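データ収集オペレーター募集(ビンピッキング学習データ取得業務)

掲載日:2020年11月10日
募集部署:Pitbridge 把持学習グループ
勤務地:Pitbridge Wilton 実験棟
雇用形態:有期契約(更新の可能性あり)
募集人数:2名

募集の背景

Pitbridgeでは、金属製ビンに無造作に置かれた物体を産業用アームで取り出すための把持学習システム「Flivier」を開発しています。Flivierは、人が操作した把持動作の記録と、アームが自律的に試行した結果の記録の両方を学習データとして使用します。9月に第1期の収集を終え、得られたデータで学習したモデルの評価を行いました。その結果、壁際および隅にある物体、重なった物体、重心が偏った物体の3条件で成功率が低いことが確認されました。第2期ではこの3条件を重点的に収集します。本募集は第2期の収集を担当するオペレーターを対象とするものです。

第2期の計画

対象物体は509点です。日用品、玩具、樹脂部品、容器類を含み、すべてに管理番号が付いています。物体の組み合わせと投入順は収集計画ソフトウェア「Petrenko」が生成し、セッションごとに端末へ表示します。オペレーターは表示された組み合わせを変更できません。欠品または破損があった場合は代替品を入れず、当該セッションを保留として登録してください。
1回のセッションは35分です。セッション間には休憩と物体の入れ替えの時間を設けます。

業務内容

(1)物体の準備
棚から指定の物体を取り出し、管理番号を読み取ってから投入用トレイに移します。付着物のある物体は乾いた布で拭きます。拭いても落ちない場合は備考欄に記録します。

(2)配置
ビンへの投入方法は「落下」「手置き」「隅寄せ」の3種類です。方法はPetrenkoの指定に従います。隅寄せの場合は、物体の底面がビンの床面に接していること、少なくとも一面が壁に接していることを目視で確認します。落下投入の場合、投入後の姿勢を手で直すことは禁止です。

(3)遠隔操作による把持の記録
操作卓からアームを操作し、接近、把持、持ち上げ、解放までを記録します。軌道の良否よりも、開始と終了の区切りが正確であることを優先します。把持に失敗した試行も削除せず、失敗として保存します。

(4)自律試行の監視
モデルが出力した動作をアームに実行させ、結果を判定します。判定区分は「成功」「滑落」「空振り」「干渉」「中断」です。判断に迷う場合は「要確認」とし、翌営業日の確認作業に回します。

(5)ラベル付け
記録した画像と動作ログに、対象物体の番号、接触部位、判定区分を付与します。オペレーター本人が担当したセッションのラベルは、別のオペレーターが再確認します。

(6)日常点検
始業時にグリッパの開閉、ケーブルおよびホースの固定状態、ビンを固定するクランプの緩みを点検します。ビンの位置がずれるとカメラとアームの位置関係が変わり、校正からやり直しになります。緩みを見つけた場合は、締め直す前に必ず担当技術者へ連絡してください。

使用設備

アームはKUKA製、ハンドは金属製グリッパです。ビンは壁が外側に開いた板金製で、上縁をバークランプで固定しています。床面や壁面には擦り傷があります。照明の反射も含めて学習時の条件としているため、研磨や塗装は行いません。 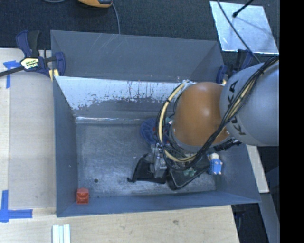 応募資格

必須
・日本語で作業手順書を読み、指示どおりに実施できること
・表計算ソフトおよびファイル管理の基本操作ができること
・立ち作業を含む勤務に支障がないこと
・同一手順の反復を、記録の精度を落とさずに継続できること

歓迎
・産業用ロボットの教示業務に関する特別教育の修了者
・画像または時系列データのアノテーション経験
・Linux端末の基本的なコマンド操作
・計測器の校正または品質検査の実務経験

機械学習の知識は必須ではありません。ロボットの操作経験がない方には、着任後に特別教育と社内訓練を実施します。訓練が完了するまで、アームの動作領域に立ち入る作業および遠隔操作は行いません。

訓練

訓練課題は37項目です。前半は安全手順と物体の取り扱い、後半は操作卓の使用、判定基準、異常時の対応で構成します。判定基準の課題では、過去の試行記録に判定区分を付け、基準ラベルとの一致を確認します。一致しない区分があった場合は、その区分のみ再受講とします。訓練期間中の賃金は本採用後と同額です。

安全に関する条件

・アームの動作中は安全柵内に入らないこと
・物体の入れ替えは、アームの停止と操作権の解除を確認してから行うこと
・安全靴と保護眼鏡を着用すること(いずれも貸与)
・髪の長い方は束ねること。首から下げる名札、ストラップ類は柵内では外すこと
・異音、異臭、想定外の動作があった場合は非常停止を押し、復旧操作をせずに報告すること

非常停止の使用が評価上の不利益になることはありません。停止したセッションは「中断」として保存し、作業時間に算入します。

データの取り扱い

収集した画像、動作ログ、操作入力は社内の学習および評価に使用します。オペレーターの操作入力には個人名ではなく作業者番号を付与します。作業場所の固定カメラに手や腕が写ることがあるため、採用時に撮影に関する同意書の提出をお願いします。私物の携帯電話による撮影、記録媒体の持ち込みおよび持ち出しは禁止です。

勤務条件

勤務日:月曜日から金曜日(祝日を除く)
勤務時間:9時から17時30分(休憩1時間)
時間外勤務:原則なし。セッション途中で終業時刻となった場合は、そのセッションの終了までとします
賃金:当社規定により経験を考慮して決定
通勤手当:実費支給(上限あり)
社会保険:完備
契約期間:第2期収集の終了まで。第3期を実施する場合は契約更新を協議します

在宅勤務はできません。ラベル付け作業も実験棟内の専用端末で行います。

選考方法

書類選考、実技確認、面接の順に行います。実技確認では、指定された配置図に従って物体を容器に並べる作業と、短い試行映像に判定区分を付ける作業をしていただきます。作業の速さは採点対象に含みません。手順の抜け、記入漏れ、判断に迷った箇所の申告の有無を確認します。

面接は実験棟で行い、終了後に収集設備の見学ができます。見学時の撮影はご遠慮ください。

応募方法

履歴書と職務経歴書を、Pitbridge採用サイトの応募フォームから提出してください。職種欄は「データ収集オペレーター(Flivier第2期)」を選択してください。特別教育の修了者は、修了証の写しを添付してください。
採用者が決まり次第、募集を終了します。応募書類は返却せず、選考終了後に当社で廃棄します。業務内容に関する質問は、応募フォームの備考欄に記入してください。回答は書類選考の結果とあわせて通知します。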